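Meal prepping

Meal prepping is the practice of cooking or assembling several meals at one time and storing them to be eaten over the following days. It is also called batch cooking, although some writers keep that term for single large dishes such as stews. Supporters claim that it saves money, cuts food waste and improves diet. The evidence for these claims is thinner than their popularity suggests.

Origins

Cooking ahead is far older than the name. Farm households baked for the week, and workers carried cold lunches cut the night before. Popular histories often credit the modern version to bodybuilders, who packed identical boxes of chicken and rice, but few of them cite a source. The food writer Perla Becerra has argued that the story was spread mostly by companies selling containers.

Claimed benefits

The most repeated figure in English-language guides is a saving of 2,000 dollars a year per household. Mal-soon Joo, who tried to trace the number, found that it led back to a promotional leaflet from the container maker Trundus. The leaflet compared home cooking with restaurant meals eaten every day, a habit that few buyers of plastic boxes are likely to have had.

A small survey in Husville followed 63 adults for 21 days. Those who prepared lunches in advance reported spending less, but they kept their own records and had chosen for themselves which group to join. Danilo Cruzado, who ran the survey, warned against reading it as proof of anything. It is still widely quoted as proof.

Claims about health are harder to test. A prepared meal is only as good as what goes into it, and people who plan their food may differ from others in many ways.

Storage and quality

Most guides allow three to four days in a refrigerator for cooked dishes. Sandwiches are a weak point. Tomato and cucumber soak the bread, and lettuce wilts quickly. Common advice is to spread butter to the edges, pack wet fillings separately and wrap each sandwich tightly.

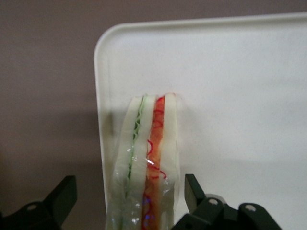

Freezing extends the period, though mayonnaise tends to separate and boiled egg turns rubbery. Guides that promise a month of "fresh" frozen lunches rarely say what was in them.

Criticism

Benedita Teixeira has questioned whether any time is saved, as many accounts leave out shopping and washing up. Others point to boredom: food thrown away on the fourth day is still waste, whoever cooked it.

See also: Leftovers; Packed lunch; Food preservation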